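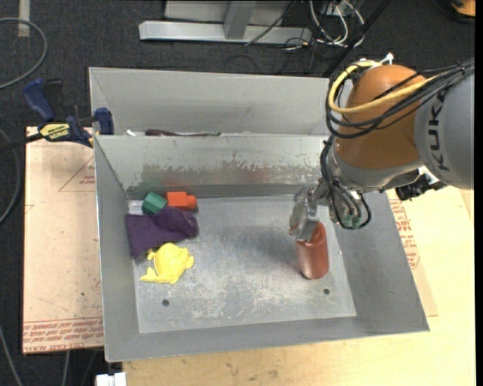 How many examples does a learning system need before it can pick items out of a bin? Gramano's team says 2,000 grasps is its starting point, with more added for items the system keeps missing.

Search this site Enter keywords Go

The company began gathering grasps in December. Each attempt is saved with its result, misses included, said Zübeyde Ekinci, who runs the project. The set now covers 21 kinds of objects.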